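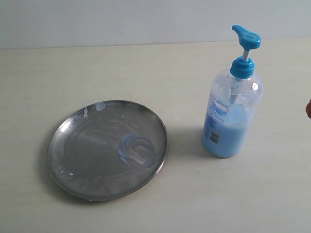
How to add a pump dispensing task to a shared bench

Arkitz workplace guides. Last updated 06/05/2023

This guide covers handing a pump dispensing job to a bench robot while people go on working at the same table. It is based on the set-up at our Vungate packing site, where a Ravn arm took over test squirts of hand soap and gel in September. Before that, each member of the quality team pressed pumps by hand for most of a shift. Lita, mentioned below, is our scheduling software. If you use something else, the steps are the same.

Before you start

Talk to the people who do the job now. At Vungate they knew which pumps stick, which gels string from the nozzle and how long a new bottle takes to prime. None of that was in the written procedure.

You will need:
A steel plate with a raised rim
A clear pump bottle of the product, with the pump already unlocked
Paper towels and a rinse bowl, kept off the bench
A printed log sheet for the first two weeks

1. Set out the bench

Put the plate to the left and the bottle to the right, slightly further back, with a hand's width of bare table between them. Clear everything else from the working area. A pale tabletop is fine, but wipe it down first – dried gel makes the bottle drag when it is pushed.

2. Prime the pump by hand

Press until the product comes out evenly. Do this over the rinse bowl, so the first spurts don't end up in the results.

3. Teach the press

Guide the arm through one full press and release at low speed. Let the pump head come all the way back up before the next press. A short return gives a small dose, and the next one will be wrong as well.

4. Agree what counts as a pass

A thick gel can land as a blob, a coil or a smear. Shape doesn't matter for our test, only weight. Gel on the inside of the rim still counts towards the weight. Gel on the tabletop is a fail, and the operator writes it on the log sheet.

5. Run a short batch together

We ran 91 presses with an operator beside the bench throughout. Stop the arm before you reach in to change the plate, every time.

6. Put the task into Lita

Book the robot in blocks with a named operator on each one. Unattended blocks are not allowed at Vungate.

What changes for staff

In the first full month the arm did 3,099 presses. The team's hand presses fell to 664, nearly all of them on new pumps. Sore thumbs and wrists were the main complaint before, and there have been far fewer since.

The work has not gone away. Operators now wipe plates, swap bottles, check weights and decide what to do with odd results. Some found this duller than they had been told to expect, and two asked to move to goods-in. We now rotate people off the bench after two hours. Allow paid time for training too – ours took a day and a half per person.

Pay grades stayed the same at first. They were reviewed later, after operators pointed out that they were signing off the robot's results as well as their own.

Common problems

Bottle creeps backwards: put a non-slip mat under it.
Dose gets smaller: check the level against the bottom of the dip tube.
Gel trails across the plate: wait longer after the release before moving anything.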